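Home Entries Equipment Reading Archive Search

October 16, 2023

Planning day. No bench work. The equipment request goes to Young-sook Do on Friday and the gripper line is still blank, so I spent the morning in the simulator getting something to put behind the number.

Ran the dining table setup with the current arm model and the two-finger linkage gripper. Saved a wrist view and a room view.
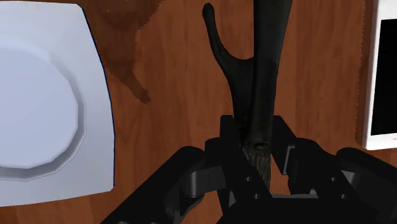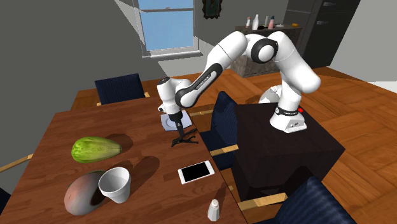

Simulated table setup. First view: close range, dark object in the gripper. Second view: arm on its pedestal, gripper over the small plate.

Notes from the session, before I forget them.

The gripper takes up a lot of the near view. At close range the links fill most of the lower part of the image, and whatever is held blocks a good share of the rest. If we buy the arm with only a wrist camera we will be planning grasps on partial views of everything. I have been treating the second, fixed camera as optional in the budget. Moved it to required. Bit-na Ha has said this since April and I will tell her so tomorrow.

Objects on the table vary more than our test list does. Melon or squash, foam cup, phone, salt shaker. The foam cup is the one that worries me on the real side, as the force setting that holds a melon will crush it. The simulator does not model that well. The quote from Pikon lists force control as a separate license, which I missed on first reading. Need to ask whether it can be added later at the same price or only at time of order.

Pedestal. The simulated one is a plain dark box and the arm stands on it beside the table, not on the table. I like that layout. It keeps the whole tabletop free and the base out of the way of people sitting down. The real version has to be bolted or weighted. Aguirre will make a steel one to drawing, but they want the bolt pattern confirmed first and we can't confirm it until the arm is chosen. Plitarine sells a ready-made stand that fits either arm. It costs more and it is taller than I want. Do-yoon Koo is checking whether the legs can be cut down without voiding anything.

Numbers as they stand tonight:

Spare finger pads, one set: 105
Stand, deposit only: 600
Lead time on the arm, days: 30
Cameras: 2

The arm itself is still a range and I am not writing a range in the request. Seung-woo Song wants a single figure with the source attached. He is right to want it. The last request was sent back over a line that said "to be determined," and we lost most of a quarter.

Spent an hour after lunch on the lease option. Jandano will lease the arm and gripper together, with service included, and take the set back at the end. The monthly figure looks fine until you add the insurance, which we have to carry ourselves. Past the second year it costs more than buying. If the work gets extended we would regret it. If it does not get extended we would own an arm with no job. I put both cases in the spreadsheet on separate tabs and left the choice open for the meeting.

Things that are in nobody's quote and need a line:

- Power at the pedestal position. The nearest outlet is on the wrong wall.
- Floor protection. The real room has wood planks too, and a weighted base will mark them.
- Cable cover between the base and the controller.
- Chairs. The simulated table has three around it and the arm has to share space with them. We own none that match. Cheap ones will do, but the backs need to be about the same height or the clearance checks mean nothing.
- One workstation upgrade. The render at full detail is slow on the current card.

Sunee Wiriya stopped by late in the afternoon and asked why we need a real arm at all if the simulator already runs. Fair question for someone who has to sign off on the floor space. I told her contact is the weak part. The model says a grip is good or bad and we have no measurement to hold against it. She asked for that in writing, in two sentences, for the cover page. Wrote four. Will cut tomorrow.

One problem with the close view that I should log. The shadow edges on the table are jagged, visibly stepped. Probably the shadow map resolution. It does not affect the budget, but if these views go into the request someone will ask, so I would like to fix the setting and render again before Thursday.

To do:
Call Pikon about the license.
Get the bolt pattern for both candidate arms.
Ask for the service terms from Jandano in full, not the summary sheet.
Move the pads from spares to consumables. They wear out and we will be ordering them every year.

Left at seven. Spreadsheet saved in the shared folder, second copy on the laptop.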